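We use cookies to remember your settings and count visits. By staying on this site you accept them. Manage preferences

The After-School Room Should Not Depend on Who Wins a Grant

Mahtab Jalali
21/07/2024

The after-school room at the Koneo community center is open for one more term. After that it depends on an application to a foundation that has never sent anyone to see it. The same thing happened two years ago, and three years before that. Each time the room was saved late, and each time some of the families had already made other plans.

I have tutored there in reading and math for seven years. I don't run the program and I'm not paid by it. I do think the way we pay for it is wrong, and I would like the city council to change it in the November budget.

The program served 46 children last year. They come from two elementary schools on the east side, and most have parents who work past five. They get a snack, an hour of help with homework, and some time to play or read. On paper this costs $1,133 per child for the school year. A private after-care place in our part of town costs several times that, when there is a place to be had.

Our money comes from a grant cycle. A local business fund called Rernus started us off, then a family trust took over, and for the last stretch it has been a mix of small awards. Every one of them wanted something new. One wanted a coding club. One wanted a leadership curriculum with a printed workbook, and we still have a closet full of the workbooks. What the children needed in each of those years was the same as before: an adult who had time to sit with them while they worked through a page of fractions.

Funders like to pay for a start. I understand that. A launch has a date, and people can come to it. Paying the second and third and eighth year of a thing that works is dull, and the reports all read alike. But a child who is behind in reading in second grade is not helped by a start. She is helped by the same room being there in third grade. 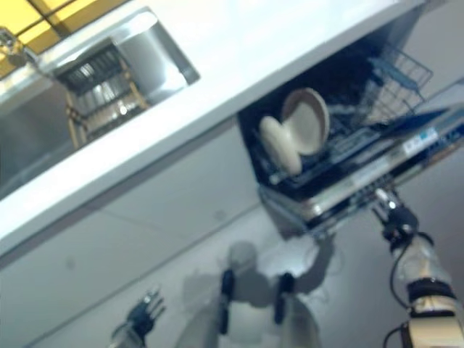

Mahnaz Sharifi has coordinated the program since before I arrived, and she spends close to a third of her hours writing proposals. Those are hours she is not with the children or talking to their teachers. She has also learned what can be put in a proposal and what can't. Tutors can go in, and so can books. The ordinary running of the place is harder. A sink, a dish rack and a dishwasher do not sound like education to a reviewer, but anyone who has fed a group of hungry eight-year-olds before asking them to spell knows that they belong in the same budget as the pencils. She now writes all of this under "overhead" and keeps the figure low, and then the center covers the rest from room rentals.

Some people on the council say that schools should do this work themselves. I would be glad if they did. Our two schools lost their own late programs when the bus contract changed, and neither principal expects to get them back soon. Others say that public money makes a program lazy. My answer is that the public library gets a line in the budget every year, and I have not found the librarians lazy.

There is a fairer objection, which is that the city can't fund every good thing. That is true. So I would ask for a plain test. If a program has run for five years, keeps its attendance, and the schools it works with say it is useful, it should be moved off the grant cycle and given a three-year agreement. The city can check the books each year. If attendance falls away, the agreement ends. The program would still raise part of its own money, and I think it should.

Alipour, the next town over, has done this with its homework club. They signed their first agreement four years ago. The club has kept the same two lead tutors the whole time, which we have not managed once. Parents there sign up in spring for the fall because they know it will be open.

A petition at the center's front desk has 381 names on it. I'd ask parents to sign, and people without children too. I'd ask even more that they write to their council member in their own words, since a short letter about one child gets read more closely than a list. The budget hearing is in November, and speakers get two minutes each. Mahnaz will be there with the attendance sheets. I plan to talk about third grade.

Get our opinion pieces by email once a week. Enter your address to subscribe. You can unsubscribe at any time.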